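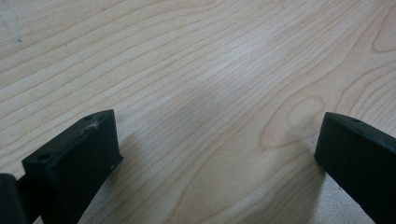 Which gripper will the Burkstead workshop be using from here on? The Clanach, most likely, though the Sikov is still in the running until the last 20 trials are finished.

Yaa Abubakari and her colleagues have been trying the two side by side since February, and a lovely patient bunch they are, picking up teaspoons and pegs and (everyone's favourite) a very slippery bar of soap. The Sikov closes faster, but the Clanach is kinder on the wrist after a long afternoon, and Yaa says that counts for a lot when you do this all day. A third model, the Korletey, was sent back after 2 days with a sticky trigger. Visitors are welcome to come and have a go on the 3rd floor, any weekday until 5.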